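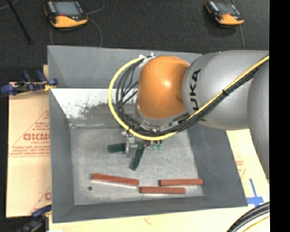 This page was last changed in June, at 14:20.

The Clarnitlow Bin Picking Project is a student project in robotics at the Studisus technical college in Rullport. Students program an industrial robot arm to take bars out of an open gray bin and to place them in a given order. The project began as an evening club and is now a course of one term, taught by Mi-kyung Do.

Course
Students work in teams of 3. Each team uses a KUKA arm with a metallic gripper and writes its own program for finding the bars, choosing one of them and planning the motion. The bars come in different colors, among them dark green and reddish brown, and they may lie at any angle. Teams are free to choose which bar is picked first. Bars close to a wall of the bin are considered the hardest, and many teams leave them for the end.

Every team keeps a written log of its attempts. The logs are stored in the college library and can be read by later students. The collected logs contain 3,447 attempts, of which 1,604 were made in the years of the evening club.

Kawaguchi Round
The term ends with the Kawaguchi Round, an internal competition. A team has five runs, and the best run counts. Points are given for each bar placed correctly, and points are taken away if the arm touches the bin wall. A team may stop its run at any moment — the bars already placed keep their points.

The rules were written by Virgilio Evangelista, a former member of the club. In the first version the order of colors was announced one week before the round. It is now announced on the same morning.

See also
Rullport Evening Robotics Club
Studisus student workshops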